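Osden Home Recording: Frequently Asked Questions

Last updated April 7, 2019

Thanks for wanting to record with us! These are the questions that land in the inbox most often, with answers from Remedios Paredes and Nassoro Were, who run the home recording side of Osden. New questions get added at the end, so the order is a bit of a muddle.

What is Osden trying to do?

We want a robot arm to cope with cloth in ordinary homes. Shirts, pillowcases, towels, the lot. Cloth is wonderful stuff to work on and dreadful stuff to write rules for, so we don't write rules. We collect lots of examples of people handling it, and our learning system, Zisar, works out from those what a sensible next movement looks like.

What is an episode?

One go at one task, from the moment you press record to the moment you stop. Picking up a garment and laying it flat is an episode. Folding a sleeve in is an episode. Folding a whole basket of washing is not, so please split it up. The home set has 349 episodes that have passed checking, and we'd love a great many more.

Why a hand-held gripper? Couldn't you film my hands?

We did film hands to begin with, and the videos were lovely to watch. The trouble came when we tried to use them. Fingers do clever little things that a two-fingered robot hand can't copy: you roll a hem with your thumb, or steady a collar with the side of your palm, and you don't even notice. With the gripper you have to solve the problem the way the robot will have to. The camera rides along with it, so Zisar also learns from much the same view it will have later on. Everyone is clumsy with it for the first session. Keep going, it becomes great fun!

Do I need to clear a table or tidy up first?

Please don't! Beds, sofas and floors are all welcome, along with whatever normally lives on them. Our early lab recordings were all done on a plain white worktop, and Zisar got very good at plain white worktops. Then we tried a flowery duvet and it went to pieces. Patterned bedding, heaps of blankets and cushions in the background are what we were missing, and a plain cloth lying on a loud print is one of the best things you can give us.

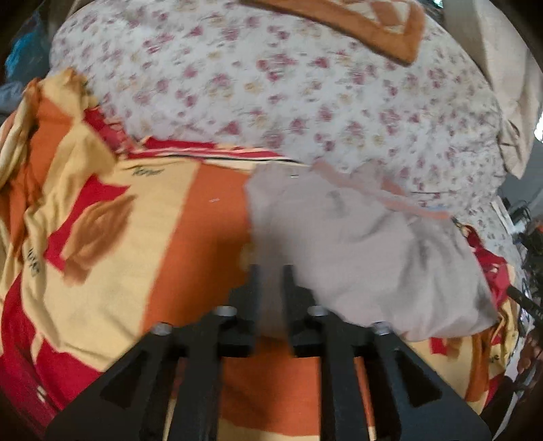 Hand-held gripper and a light grey cloth on a patterned sheet.

Two exceptions. Put away anything with your name or address on it, and move anything sharp or breakable out of reach. The fingers are wider at the back than they look from where you're standing, and it's easy to catch a mug with the outside of a jaw.

Which cloths should I use?

Anything clean that you don't mind being tugged. Soft, creased, shapeless things are better than stiff ones at the moment, and we have far too many tea towels (sorry, tea towels). Long sleeves are excellent. So are pillowcases and anything with a seam or a band of a different colour along one edge, where the system gets a chance to learn which part is which. Please leave out underwear, anything with loose beads, and anything you'd be sad to see snagged.

How should I start an episode?

Drop the cloth from waist height and leave it how it lands. It's tempting to give it a helpful little tweak first, and every one of us has done it. Resist! If you always begin with a tidy cloth, Zisar never sees an awkward one. Then hold the gripper still above the cloth for a breath, press record, and go in.

How fast should I move?

At the speed you'd use if you were handing something to a small child. Fast swings blur the picture, and blurred pictures are the commonest reason we have to set an episode aside. Slow down most of all in the last little stretch before the fingers close. That is the part Zisar looks at hardest, and you can see the difference in what it learns.

Once you've got hold of a fold, pause before you lift. It feels silly, I know, but the pause gives us a clear marker between reaching and carrying, and it saves Severino a lot of work when he goes through the recordings.

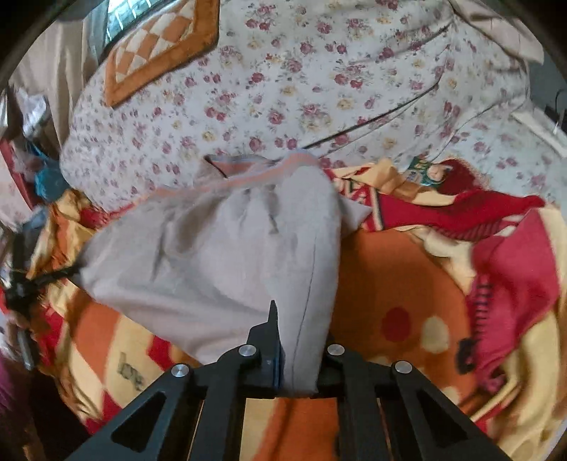 How long does a session last?

Most people record for 20 minutes and then stop for a cup of tea. The gripper is light, but holding it out in front of you is tiring in a way that creeps up on you.

What if I drop the cloth or grab the wrong layer?

Carry on! Fumbles are useful. If you miss, open the fingers, back off a little and try again in the same episode. A recording in which somebody misses, sorts it out and finishes the job shows Zisar how to recover, and a clean recording can't do that. Rosalía Quintana, who looks after the training runs, asks us for these by name. She calls them scruffy ones and she can never have enough.

The only time to stop and start afresh is if you've used your free hand to help. We can't untangle that afterwards.

Can I do the same task over and over?

Up to 6 times with the same cloth in the same spot, and then change something. Swap the cloth, turn it over, shift it to the other end of the bed, stand on the other side. Changing the light counts too, so a few episodes with the curtains drawn are very welcome. Small changes are fine. We'd sooner have lots of small changes than one dramatic one.

Do you record with more than one gripper?

We do, and it's the part I'm most excited about. A single gripper can pick up, drag and tuck, but opening out a crumpled garment really wants a second one. Think of shaking out a T-shirt: you hold a shoulder in each hand and the rest falls into place. With one hand you end up chasing the corners round and round.

Working with two is harder to learn and we ask people to do five single-gripper sessions first. The knack is to let one gripper be boring. It holds the edge and stays where it is, and the other does the travelling. When both of them move at once the cloth slides about underneath and you lose the seam you were following.
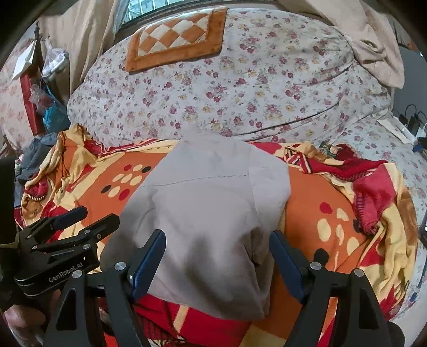
Swap which side does the holding every few episodes. Nearly everybody has a favourite side, and for a long while our two-gripper set was so lopsided that Zisar would wait for the right to go first even when the loose corner was over on the left. Ramiro Casado spotted it from the plots, and we spent most of last July recording left-led folds to even things up. It worked beautifully, by the way. The left-led ones are still a little behind, so if you're left-handed, please write to us today!

For sleeves, go for the point where the sleeve joins the body before you go for the cuff. Cuffs are easy to grab and then nothing else follows.

Do the two recordings have to be matched up by hand?

Okby does it for you. Okby is our upload program, and it lines the recordings up from the start signal that both grippers get. Check that both lights are on before you begin. If one is off, you'll have half an episode, and Okby will turn it down.

Does it matter if other people or pets are in view?

Anyone who may be seen needs to have signed the household form, even if it's only a knee or an elbow. Children shouldn't be in the room. Cats have strong views about moving cloth, so shut the door if you can. If one gets in, delete the episode (and send us a picture anyway).

Who sees my recordings?

The checking team sees them first. If we find a face, a letter or a screen that can be read, that episode is removed before it goes any further. You can ask for any session to be deleted by quoting the number Okby gives you when the upload finishes.

What do you write down for each episode?

You choose a task from the list, such as pick up, flatten, fold sleeve or move aside, and add a line in your own words. The line matters. "Shirt, inside out, one arm stuck" is perfect. "Shirt" is better than leaving it blank, but only just.

What can Zisar do so far?

It can find and lift a single cloth from a busy bed far more reliably than it could before we had home recordings, and it has begun to flatten simple garments. It's still poor with anything fluffy, and it gets muddled when a cloth and the blanket under it are close in colour. Two dark garments on top of each other defeat it completely. Good homework for all of us!

Can I come and see it working?

We open the workshop in Campos to anyone who has recorded with us. Write to Nassoro and he'll find you a place. Bring a garment you hate folding and we'll see what Zisar makes of it.

My gripper squeaks. Is it broken?

Probably just fluff in the joint. Open and close it a few times and brush out whatever you find. Please don't oil it, and don't tighten the screws on top; post it back to us if brushing doesn't help and we'll send you another.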